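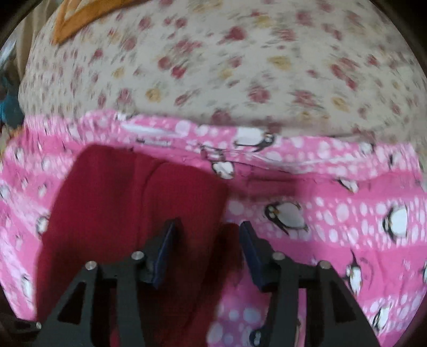

Page last changed: November

Turum Cockpit Cover for Open-Cockpit Biplanes
Part number 1116
$280 each, shipping extra
Made to order by Lenatent

Home / Covers and Plugs / Open Cockpit / Turum

Overview

The Turum is a fitted cover for the cockpits of antique, restored and homebuilt biplanes. It closes off both cockpits and the turtledeck between them with one piece of cloth. It is meant for airplanes that spend nights tied down at fly-ins, and for airplanes that sit in shared hangars where dust and birds are a problem.

We started making it for owners of the Drindance two-seater, and that is still the airplane we cut the most covers for. Patterns for other types are cut from measurements sent in by the owner. If we have already made a cover for your type we will have a pattern on file, but we will still ask for a few measurements. Old airplanes have been rebuilt many times and two of the same model often do not match. Windshields in particular get replaced with whatever the last owner liked.

The Turum does not replace a full fuselage cover. It stops just ahead of the front windshield and just behind the rear headrest. The engine, wings and tail are left open.

What is included

One cockpit cover, cut to your pattern
Belly straps with buckles, already sewn on
Stuff sack with drawstring
Printed fitting sheet
Small patch of the outer cloth for repairs

Fabric and construction

The outer cloth is a woven acrylic with a water-repellent finish. It breathes, so damp air in the cockpit can work its way out. It will shed a normal overnight rain and heavy dew. In a long, hard rain some water may come through at the seams over the turtledeck, and owners who park outside for weeks at a time should seal those seams with the sealer sold on the Care Products page.

The lining over both windshields is brushed cotton. It is sewn in around the edges and tacked at the center so it does not bag down. Keep it clean. Grit caught in the cotton will scratch acrylic windshields just as a dirty rag will.

Seams are folded and sewn twice with polyester thread. The corners over the windshield frames get a second layer of outer cloth, as does the spot over the rear headrest. The straps are nylon webbing. The buckles are plastic and come with a cloth flap that sits between buckle and fuselage, so no hard part touches the paint.

There are no snaps or fasteners that need holes in the airplane. We get asked for snaps fairly often by people who have them already along the cockpit coaming. We can add the matching half if you send us a paper tracing with the snap centers marked. Lumbantobing fasteners are the ones we stock. Other makes can be fitted if you mail us the parts with your order.

Specifications

Part number: 1116
Weight: about 5 pounds in the sack, for a two-cockpit cover
Width of webbing: as required by pattern
Colors: tan, silver, dark green, dark blue
Lining: white only
Cockpits covered: two (single-cockpit version by quote)
Access: zipper on left side, rear cockpit
Lead time: 17 working days from receipt of measurements

Zipper access

The zipper runs along the left side of the rear cockpit and lets you reach in for charts, headsets or the control lock without taking the whole cover off. It has a rain flap over it, held down with hook-and-loop tape. If your airplane has its cockpit door or step on the right, tell us when you order and we will put the zipper on that side at no charge. We cannot move it once the cover is sewn.

You can order the cover with no zipper. A few owners prefer it that way for airplanes on static display. The price is the same.

How to measure

Download the measuring sheet from the bottom of the order form, or ask us to mail one. You will need a soft tape, masking tape and a second person. Measure with the windshields and headrest in place, and with any mirror, antenna or venturi left where it is. Mark everything that sticks out from the fuselage between the firewall and the back of the headrest, even if it seems too small to matter. Fuel caps and flying wires near the front cockpit are the two things most often left off the sheet.

If your airplane has a top wing close over the front cockpit, we also need the clearance between the windshield and the underside of the wing. The cover has to pass through that gap when you put it on. Cabane struts should be drawn on the sheet where they meet the fuselage. We cut slots for them and finish the edges with binding.

Photos help. Send one from each side, one from the front at windshield height, and one from above if you can get up on something safe. Phone pictures are good enough. Please put your name and the registration number in the message, because we get a lot of photos of yellow biplanes.

Putting it on

Wipe the windshields and coaming first. Set the rolled cover on the turtledeck with the label toward the tail. Unroll forward over the front cockpit, then back over the rear one. Pass the belly straps under the fuselage and buckle them loosely, front strap first. Work the strut slots into place and close them. Then snug the straps.

The straps should be firm enough that you cannot lift the edge of the cover more than a hand's width. Do not pull them tighter than that on a fabric-covered fuselage. Stringers will dent, and on older covering jobs the cloth can crack along them.

In wind, leave the front strap buckled while you deal with the back. One person can do the job alone on most airplanes after some practice.

Remove the cover before running the engine. Check that both ends of every strap are clear of the tailwheel and brake lines before moving the airplane.

Care

Brush off dry dirt before folding. Wash by hand in a tub with mild soap and cold water, rinse well and hang to dry in the shade. Do not use a dryer, bleach or fabric softener. The water-repellent finish wears off slowly and can be renewed with a spray made for tents and awnings.

Oil from a radial engine will stain the cloth. It does no harm to the cover, but it will transfer to the paint if the cover is folded with the oily part inside and then put back on the other way around. Fold it the same way each time.

Do not store the cover damp. If you have to pack it wet at the end of a fly-in, take it out of the sack when you get home.

Single-cockpit and other versions

Mail plane replicas and other types with one cockpit and a forward cargo hatch need a different pattern. The forward section lies flat over the hatch and the front strap moves back to clear the landing gear. We have made several of these and are happy to quote on more. Send the same measurements, plus the length and width of the hatch and the position of the hinges and latches.

For museum airplanes kept indoors we can use a lighter undyed cotton in place of the acrylic. It is a dust cover only and should not be used outside. Some museums have asked for lettering. We do not print or embroider, but a local sign shop can usually do it, and the flat panel over the turtledeck is the best place for it.

We do not make covers for enclosed-cabin airplanes under this part number.

Ordering

Orders are taken by mail or through the order form. We ask for half of the price with the order and the rest when the cover is ready to ship. Lead time begins when we have a complete measuring sheet, so an order with missing numbers will wait until we hear back from you. Spring is our busy season.

Before cutting we send a drawing of the pattern for you to check. Hold it up against the airplane if you can. Once you approve it we cut the cloth, and after that the order cannot be canceled.

Returns and repairs

Every cover is cut for one airplane, so we do not take returns for change of mind. If it does not fit and the measurements you sent were right, we will alter it or make another one at our cost, including shipping both ways. If a measurement was wrong we will alter it for a modest shop charge where there is enough cloth to do so.

Seams and buckles are covered for as long as you own the cover. Sun fading, bird damage, chafing against wires and engine oil are not. We repair our own covers at any age, and can replace the lining separately when it wears thin. Wash the cover before sending it in.

Questions about fit or patterns should go to Izzati Nair in the sewing shop. Mornings are the best time to reach her by phone.

Related items

Pitot cover with streamer
Carburetor intake plug
Tailwheel tie-down strap
Seam sealer, brush-on
Spare stuff sack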